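4.2 Repeat purchasing in mid-sized towns

The survey covered 600 households in Stenden and Lins, each of which kept a record of its spending on household goods for six months. Spending rose in both towns, but the rise was uneven. In Stenden, younger households moved towards dearer goods and bought them less often. In Lins, older households accounted for most of the growth, and 130 of them changed their main retailer during the period.

Foreign brands gained little from either trend. Hasent entered both towns with the prices and product range it had used in its home market, and its share of repeat purchases remained low.
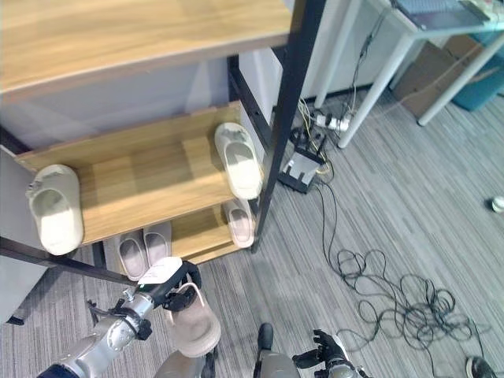
Figure 6. Slippers on and beneath a rack with a wooden top shelf.

Virkano, asked to comment on these results, replied that repeat purchases were a poor measure for a new entrant, and that its own stores in Lins had needed two years to build a regular customer base. The household records cover too short a period to test this claim.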